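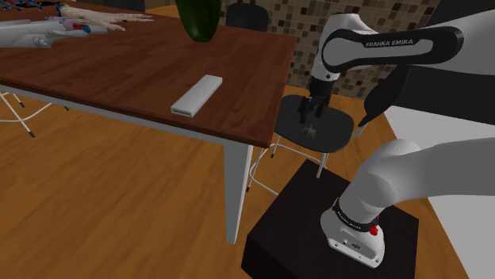
Vukcombe Teleop Kit, review

Posted in April by the workshop desk
Filed under: Reviews > Robotics > Input devices and teleoperation

The Vukcombe kit is a hand controller, a foot pedal and a piece of software for driving a robot arm and recording what you did. The recordings are meant to be used as training data. It sells for $600, which puts it well under most of the leader arms we have tried and well over a game controller with a free driver.

I used it for 11 days. Most of that was in simulation, with a Franka arm on a pedestal beside a dining table, and the last part was on a real arm of the same type. Doing it in that order is what the manual suggests and I agree with it. You will run the gripper into the tabletop a few times while you learn, and in simulation that only costs you a reset.

Setup

The controller plugs in by USB and the pedal plugs into the controller. The software installed cleanly on one machine. On the other it wanted an older graphics driver, and sorting that out took most of an afternoon. The error message was no help. The fix is in the online notes but not in the printed booklet.

There is a calibration routine where you hold the controller in two positions and press the pedal at each. You have to do it again whenever you move your chair. I would have liked the software to remember a few seating positions.

Driving the arm

The pedal works as a clutch. Hold it down and the arm follows your hand, let it go and the arm stays put while you bring your hand back to a comfortable spot. I got used to this within the first session. Reaching across a table takes two or three strokes of the clutch, and the motion in the recording is smooth enough if you stop moving before you lift your foot.

Position tracking is good. Rotation is weaker. If I turned my wrist past what felt natural, the gripper lagged and then caught up in a rush. Picking up a long, narrow block that lies at an angle to the table edge is a fair test of this, as the fingers have to line up across the short side before you go down. With the default settings I missed that grasp more than I made it. Turning rotation scaling down helped a lot – try that before anything else.

Small things are harder. There is no force feedback, only a buzz when the fingers close on something, and the buzz is the same for a firm grip and a poor one. Lopes, whose controller I reviewed last year, handles this better with a trigger that stiffens. It also costs a good deal more.

Recording

Each take starts and ends with a double tap of the pedal. Takes can be marked good or bad straight away, or trimmed later. The trimming tool is the best part of the software. You drag along a timeline, watch the arm move, and cut the dithering off the start.

Files save in the company's own format and export to the common ones. The exporter dropped the gripper state from 2 of my takes without a warning. I noticed when I played them back, so check your exports before you delete anything.

Moving the arm by hand

The software also has a hand-guiding mode for the real arm. You put it in its free mode, take hold near the wrist, and walk it through the job while the kit records the joints. For simple reaches this was quicker than the controller and the paths were tidier. The trouble is that your own arms end up in the camera view, so it doesn't suit anyone training from video. For that you can replay the path with your hands out of the way and record the replay, which works but doubles the time.

Compared with the others

The Dadarix puck is cheaper and fine for slow work, but it has no clutch and my wrist was sore after an hour. The Skustis glove gives you finger control that is wasted on a gripper with two fingers. Of the three, I would take the Vukcombe for tabletop work with a single arm.

Good: clutch pedal, trimming tool, price
Not so good: rotation at default settings, export bug, weak grip feedback

Rating: 3 and a half out of 5. If the exporter gets fixed I would move it up to 4.

Contact the workshop desk | Copyright, all rights reserved | Back to top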